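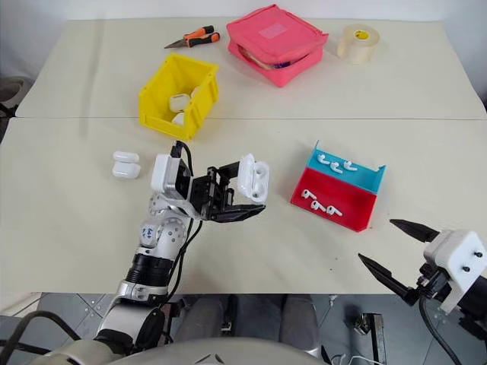
Pliers, a pink pouch and a yellow bin on the white table.

September 17, 2018

Readers of this journal will recall that treatment for my lymphoma began in August at the Tirnport clinic. The second course is now complete, and 14 days of rest have been prescribed.

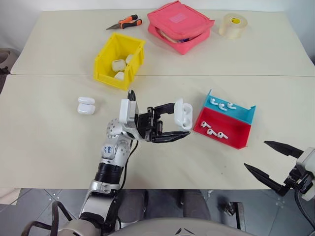 My appetite has returned, and I walked to Chisholm Park and back without stopping. Small tasks at home are again within reach - a zippered pouch like the pink one on the table no longer defeats my fingers. The next appointment is in room 37, and results will be posted afterward.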